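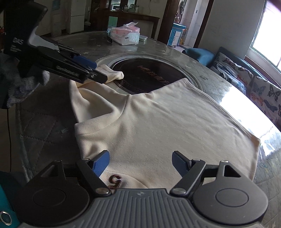

The Long Life of a Warm Jumper

When I moved to Dalen from the south, my landlady looked into my suitcase and asked where my clothes were. I had brought shirts, a raincoat and two thin pullovers. She went to a cupboard in the hall and came back with a grey woollen jumper, which had been knitted for her father before she was born. I wore it until spring and gave it back with one new hole.

In this valley people keep their warm clothes for a long time. It is partly the weather and partly money, but there is also a habit which I find difficult to name. A jumper is expected to pass through several people. It begins as somebody's best one, then it goes to work, then it goes to the boat or to the woodshed, and after that it may still become a pair of mittens.

Valter Nordin has mended clothes in a room behind the old post office for many years. He is a quiet man and he prefers to talk with his eyes on the needle. Most of what he receives is elbows and cuffs. Collars come in less often, though he says they are the hardest work, for the neck must stretch over a head and then go back to its shape.

"People bring me the thing when it is already very bad," he told me. "A small hole takes me the time of one coffee. A big hole takes me the evening."

He does not try to hide his repairs. If he has the right colour he uses it, and if he does not have it he takes the nearest one. On the sleeve of his own cardigan there are five different blues. Visitors from the city ask him if this is a style. He answers that it is what was in the box.

Sweatshirts were a problem for him at first. Wool he knew from his mother, but the soft cotton and fleece which young people wear do not behave in the same way. The surface becomes flat when it is ironed, and darning makes a hard little island in the middle. He learned to put a patch on the inside and to sew around it with small loose stitches. For the plush kinds he brushes the place afterwards with an old toothbrush — it helps a little, he says, but not so much as the owner hopes.

Karabo Gumede came to Dalen to teach at the school and stayed. In December she opens her kitchen for one evening and the neighbours bring the clothes they do not wear any more. There is soup. Everything is laid on the beds, and you may take what you like if you tell the story of it first, or at least the part you know. I have heard about a wedding, a bankruptcy and a very long ferry crossing, all because of knitwear.

Last winter Kwaku Akolgo, who is 61 and drives the milk lorry, took home a red cardigan that he himself had given away around ten years before. He did not recognise it until he found his own initials inside the collar. The buttons had been changed and it was now too small for him. He wears it open.

I asked Karabo how one should wash such old things, and she was quite strict about it. Cool water, little soap, no wringing. Roll it in a towel and press with the hands, then lay it flat on a table and pull it gently into shape. A jumper on a hanger grows long arms. She does the same with her sweatshirts, although her sons laugh at her for this.

My landlady's grey jumper is still in the cupboard. I saw it when I visited her in the spring, and my hole had been closed with green wool. Her granddaughter will have it next, when her arms are long enough.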